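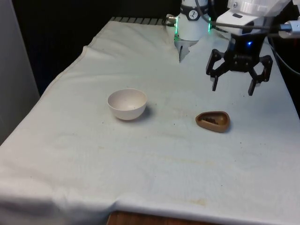 Fig. 7. White cloth on a table.

Manuals > Linen room > Section 7: Washing, pressing and storing white tablecloths

Print this page | E-mail this page

7. White tablecloths

This section covers the plain white cloths, old and new, including the Hrubý ones bought for the upstairs dining room at Prarau. It replaces the sheet that used to be taped inside the cupboard door. Most of that sheet was copied from the packets of things we had been sold, and it read that way.

Coloured cloths are in section 8. Napkins follow the same steps as cloths, but skip 7.4.

7.1 Before you wash

1. Shake the cloth out of doors. Crumbs left in the folds turn to paste in the machine.

2. Spread it on a table near a window and look for stains. Lamplight hides tea and white wine, and you will only find them again after they have been pressed in.

3. Mark each stain with a loop of coloured cotton thread, one stitch, loosely tied. Do not use a pen, whatever it says on the side about washing out.

4. Read the sewn-in label. If it gives a lower temperature than this section does, follow the label. If there is no label, treat the cloth as old linen and go to 7.3.

Note: New cloths carry a finish that makes them look crisp in the shop. It comes off in the first wash. Wash them twice before judging how they hang, and do both washes before anybody sees them on a table and asks where the money went.

7.2 Stains

There is a great deal of advice about stains and I trust very little of it. White wine on red wine gives you a bigger wet patch. Salt will soak up some liquid if you are quick, and after that it does nothing except scratch. What follows has been tried on our own cloths, several times, by people who would have liked the clever methods to work.

1. Scrape off anything solid with the back of a spoon.

2. Blot with a dry white towel. Press straight down and lift. Rubbing spreads the stain and roughens the weave.

3. Rinse from the back of the cloth with cold water until the water runs clear.

4. Work in a little plain liquid soap with your fingers. Leave it while you deal with the rest of the pile, then rinse again.

5. For wine, tea and fruit, soak in oxygen bleach at the strength given on the tub. Overnight is fine for cotton and sound linen.

6. For candle wax, let it harden, lift off what you can, then press the rest between sheets of plain brown paper with a warm iron. Change the paper often. The colour from a dyed candle may stay behind; treat that as in step 5.

7. Check the stain before you dry the cloth. If it is still there, repeat. Do not put it in the dryer and hope.

CAUTION: Never mix chlorine bleach with vinegar, ammonia or any other cleaner. The fumes are dangerous. We no longer keep chlorine bleach in the linen room. If you find a bottle, hand it in at the office.

Note on the Cleretti stain stick: the makers send us samples and a leaflet with before and after photographs. We tried it beside ordinary soap on gravy, beetroot and coffee, on the same cloth. The soap side came out the same. The stick smells nicer. Use up the samples if you like, but please don't order more.

7.3 Washing

1. Load the drum loosely. Two large cloths are enough. If you have to push the door shut with your knee, take one out.

2. Set the machine to 50 degrees for cotton and newer linen. Old or unlabelled linen goes on the cool wash with the slow spin.

3. Use the ordinary powder, in the ordinary amount. More powder leaves cloths grey, because it doesn't all rinse away.

4. Leave out fabric softener altogether. It coats the fibres and stops them taking up water, and the pressing suffers for it.

5. Add the extra rinse. The panel claims the machine decides for itself whether one is needed. I have watched it decide wrongly too often to leave it in charge.

6. Take the cloths out as soon as the cycle ends. Creases that sit in a warm drum are hard work later.

Note: The high spin button is marked "1000" on our machine. It is all right for cotton. On linen it sets creases that you will still be able to see at dinner.

7.4 Starch

Starch is optional and I would argue for less of it. A lightly starched cloth hangs well and sheds crumbs. A heavily starched one stands out from the table like cardboard and cracks along its folds in storage.

1. Mix powdered starch with cold water until there are no lumps, then add hot water slowly, stirring.

2. Let it cool until you can hold your hand in it.

3. Dip the whole cloth, squeeze it through, and lift it out without wringing.

4. Hang it until it is just damp, then press.

CAUTION: Spray starch makes the floor very slippery. If you must use it, stand on the rubber mat, and wipe the floor when you have finished.

7.5 Pressing with the Grislow roller

1. Check that the roller cover is clean. Run a scrap of old sheet through first and look at it on both sides.

2. Switch on and wait for the lamp to go out. The lamp is optimistic. Give it a few minutes more before feeding anything in.

3. Fold the damp cloth lengthways, right side out, with the hems level.

4. Feed the folded edge in squarely, keeping your hands flat and well back from the guard. Guide the cloth and let the roller pull it.

5. If it starts to run crooked, stop, release, and begin again. It will not straighten itself.

6. Turn the cloth over and run it through a second time.

7. Lay it over the rail until it feels cool and dry before folding.

CAUTION: No loose sleeves, scarves or long necklaces at the roller. Tie back long hair. Know where the release bar is before you start, and try it once with nothing in the machine.

CAUTION: Do not leave the roller closed on a cloth, even for a moment. It scorches, and a scorch does not wash out. Lemon juice and sunshine are often suggested. They bleach the cloth around the scorch, so it shows more.

If the roller is out of use, a hand iron and a wide table padded with a blanket will do the job perfectly well. It takes longer. Iron from the middle towards the hems and keep the cloth damp.

7.6 Storing

1. Make sure the cloth is bone dry. A trace of damp is enough for mildew.

2. Fold loosely, or roll on a cardboard tube covered with acid-free tissue. Rolling is better for the long cloths.

3. Refold along different lines each time. Linen wears through at the crease first.

4. Do not use plastic bags, including the ones sold for storing linen. Old pillowcases are better and we have plenty.

5. Write the table size on a paper tag and pin it to the pillowcase, never to the cloth.

Cloths that are kept but seldom used should come out every January for a look and a refold. Lavender bags are harmless and smell pleasant. I have seen no sign that moths pay them any attention, and moths have little interest in clean linen anyway.

7.7 If something goes wrong

Cloth has gone grey: too much powder or too full a drum. Wash again with no powder at all and the extra rinse.

Cloth has yellowed along the folds: usually old starch or soap. Soak in oxygen bleach, rinse well, and store it unstarched.

Brown specks after pressing: rust or a dirty roller cover. Stop using the roller until it has been looked at.

Hem has shrunk and puckered: the sewing thread shrank and the cloth did not. Damp it, stretch it by hand, press. It may improve. Don't expect much.

Cloth is shorter than it was: yes. Measure after the second wash and write that size on the tag.

Reader comments

Sandrine Pons
I disagree about starch. For a wedding you want it stiff, and ours have never cracked. We wash it all out before they go into the cupboard though, so perhaps that's why.

Kulap Petchrat
Does 7.2 step 5 apply to cloths with a drawn thread border? I have one I don't want to leave overnight.

Thanakorn Klinhom
Kulap, I'd stick to an hour and keep checking it. Mine has a border like that and the threads go weak before the rest does.

Prasert Limsakul
Tried the brown paper on Saturday with a red candle. Wax gone, pink patch still there after a soak. Going to soak it again.

Siriporn Chuensuk
The roller lamp on ours goes out far too early as well. I was told it was within tolerance.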